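Speaker notes: Returnable drinks containers and the Trorkdale trial
Sunday session, 16 Aug 2020
Speaking time 25 minutes, questions after

Slide 1. Title

Wait for the side doors to close. Say that the slides will be on the Ollholm site and that the tables are in the handout, so there is no need to copy them down.

Slide 2. What a deposit does

A deposit is a charge added at the till and paid back when the empty container is returned. It is not a tax. The money belongs to the buyer until the container is either returned or thrown away. Unclaimed deposits go to whoever runs the scheme, and most of the arguments start there. Leave that for slide 9.

Define the two terms used for the rest of the talk. Return rate: containers returned divided by containers sold, over the same period. Capture rate: containers collected by any route, kerbside included. The press mixes these up. A scheme can have a poor return rate and a good capture rate if kerbside collection is strong.

Slide 3. Where the Trorkdale figures come from

The trial covered 189 shops. Each kept a weekly sheet of containers sold and containers taken back, split by material. Vumel supplied the sheets and checked them against delivery notes. Sheets that did not match were sent back once, then left out if they still did not match.

Two shops closed during the trial. Their sheets are kept in up to the week of closing.

Slide 4. Cans and bottles

Aluminium is worth more by weight than any other drinks packaging in the bin. Glass is heavy and cheap. Clear plastic sits between the two and its price moves with oil. A flat deposit ignores all of this, and that is deliberate: shoppers remember one amount and forget three.

Point out the weakness. With a flat deposit, one large can pays back the same as one small can. Multipacks of small cans therefore carry a much higher deposit per litre. Sales moved towards larger sizes in other schemes, and we looked for the same shift in the Trorkdale sheets.

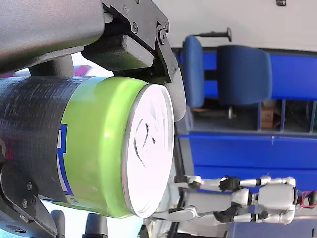

The shift was there but small, and most of it came in the first six weeks. After that the mix of sizes settled. I would not build a pricing case on it. The period included a promotion on large sizes at several shops, and the sheets do not record promotions.

Slide 5. Crushed containers

Most return points read a barcode. A crushed can often fails to read, and the shopper is told to take it away again. In the handout, table 2 lists refusals by cause. Crushing comes first, then missing labels on bottles, then containers bought outside the area.

Read out the total: 1,179 refusals logged by hand at the counter. Stress that this is a floor. Staff logged refusals when they had time to.

Slide 6. Storage

Small shops complained about space more than about labour. Uncrushed cans are nearly all air. A shop that takes returns by hand has to hold them whole until collection so that they can be checked, and a missed collection fills the back room. The Valdebenito proposal moves the check to the depot and lets shops pay out by weight. I think the weighing error is too large for mixed bags. Say so, briefly, and move on.

Slide 7. February

Returns dropped in February and so did sales. The return rate hardly moved. Show the two lines together, then the ratio. If time is short, show only the ratio.

Slide 8. Lag

People save up empties. A can sold in one week may come back more than 6 weeks later, so a weekly return rate means very little. We used a rolling period and left out the opening weeks. The method is in note 4 of the handout.

Slide 9. Unclaimed deposits

Three options: keep them in the scheme, pay them to the council, or use them to cut the fee charged to producers. Give the case for each in one sentence. Do not take a vote.

Slide 10. Open points

Handling fee for hand returns still unsettled. Cartons not covered. Glass under review at Ollholm, with no date given.

Take questions. If asked about fraud, go to spare slide 12.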